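Bench notebook, reed organ job
August 2025, Wednesday

Carrying on from the last entry, which ended with a coffee ring and the word "bellows" underlined.

The Skirkivo harmonium is now fully apart. It covers the long bench, most of the short bench and the chair I was hoping to sit on. The chapel at Skirkivo would like it back for January and has asked twice whether this is "realistic". I said it was. I hadn't opened the wind chest at that point.

Reeds first. There are 198 in the instrument, all now out, brushed and back in numbered slots in the rack. 11 don't speak at all. Most of those look like plain dirt, a bit of fluff or felt dust wedged under the tongue, and I expect a strip of thin paper drawn through will sort them. Two are cracked near the rivet and will need replacing. Both are in the bass, so they are the large expensive sort. I have written their slot numbers on the rack in pencil. Please don't rub these out again, whoever tidies on Fridays. I know it looks like scribble. It is scribble, but it's the only record.

Tuning is not to be touched until the wind is steady. Writing this down because I was tempted this morning. The treble is sour in a way that makes your teeth itch, and it would have been very satisfying to get the scratcher out and have a go. Pitch moves with pressure and the pressure at the moment is whatever the old cloth feels like giving, so any tuning done now would be done again later, with less brass to play with.

Bellows. The cloth on the main reservoir has gone at every fold. Hold it up to the window and it looks like a map of small rivers. Somebody has been here before us with a tin of rubber solution and patches cut from what I think was a raincoat. The patches are in excellent condition. Everything they were stuck to has perished, so they came away in my hand with a neat little border of rot round each one.

Old glue is hide glue on the original work and something brown and shiny on the repair. The hide glue lets go with a damp rag and a warm iron, as it should. The brown stuff doesn't care about damp, or warmth, or swearing. Ended up lifting it with a scraper held nearly flat and took a few splinters of the board with it along the hinge side. Nothing that won't fill, but it will need doing before new cloth goes on or we'll have a leak built in from the first day.

Tested the exhausters on Marty before stripping them. For anyone new reading this, Marty is the vacuum box under the window with the dial that sticks. You tap the glass, then read it, then tap it again and read something else. The left exhauster held fairly well. The right one hardly moved the needle at all and made a noise like a cow thinking. Found the reason later, a flap valve curled up at one corner as stiff as toast. Both sides are getting new leather anyway, so this was mainly for my own interest.

Cloth. The Fakudar sample arrived and I have views. It is lovely stuff to handle, closely woven, with a rubber layer in the middle and no smell. It is also thicker than the old cloth, and when I folded a test piece round a dummy corner it wanted to spring open again. On a big church instrument you'd get away with that. On this one the player's feet supply all the wind, and the chapel's organist has already mentioned her knees. Any stiffness in the folds she will pay for at every hymn. Asked Fakudar for the lighter grade. They replied that the lighter grade is "normally not recommended for bellows" and then sent me a price for it.

Test piece of the thick cloth is glued up and under the flat iron weights anyway. Left it with hot hide glue on one half and the white glue on the other. Will pull both apart tomorrow and see which complains more. I'm going to use hide glue whatever happens, on the grounds that the next poor soul to open this thing might be me.

Korken. We are down to the last of the thin sheet and the end of the roll has gone crumbly. Used the good part for the stop action, where the old cork pads had shrunk and let the stop rods clatter. Cut oversize, glued, sanded back once set. Much quieter already, although with the action lying on its side this may be flattery. More Korken needed, thin grade, and could we store it somewhere other than on top of the heater this time.

Key felts: moth. Not a surprise, but the extent of it was. There's more moth than felt towards the top end. Everything went into a bag and out of the building before I'd even finished looking. The front rail cloth is green underneath the keys and the colour of weak tea where the light got at it, so there is now a discussion to be had about which one is "original". I vote green. The chapel will vote for whichever is cheaper, and they are the same price.

Moved to the desk after lunch to get the reed list typed up while I could still read my own writing. Managed the bass and tenor. The treble pages have glue on them and have become one page. I shall steam them apart with the kettle, a technique I learned from films. 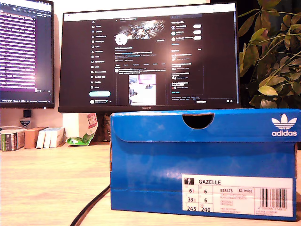 Gazelle box on the desk, Huawei monitor behind.

Also typed, so that it exists somewhere: the order in which the case came apart. Back panel, then the two side brackets, then the knee swell linkage, then the top. If you take the top off first the swell linkage drops down inside and you have to fish for it with a bent wire. Ask me how I know. The bent wire is hanging on the nail by the door and I think it deserves a label of its own.

Found inside the case, for the chapel to have back: a hymn number board digit (a six or a nine, depending on your outlook), a hairgrip, a good deal of candle wax, and a folded bit of newspaper used to wedge the bottom C key. The wedge was doing a good job. Without it the key drops sideways and rubs on its neighbour. The pin is worn and wants turning a little, and the bushing renewed, after which the newspaper can retire.

Woodworm: holes along the lower back rail, all old as far as I can tell. No fresh dust on the black paper I left under it over the weekend. Leaving the paper there another week, as I don't trust them.

Still to do, in the order I'll probably ignore:

Fill the splintered hinge edge and sand it flat.
Paper through the silent reeds, then try them again on the test block.
Write to the reed people about the cracked bass pair and send tracings with the letter.
Decide on cloth. Stop stroking the thick one.
Order Korken.
Cut valve leather, both sides, from the same skin this time.
Ring Skirkivo and say something calm.

The glue pot was left on when I came in this morning. It had gone down to a sort of amber biscuit in the bottom and the whole room smelled of boiled horse. Have chipped it out and started fresh. I would be crosser about it, but I've checked the sheet and the last person to sign for the pot was me.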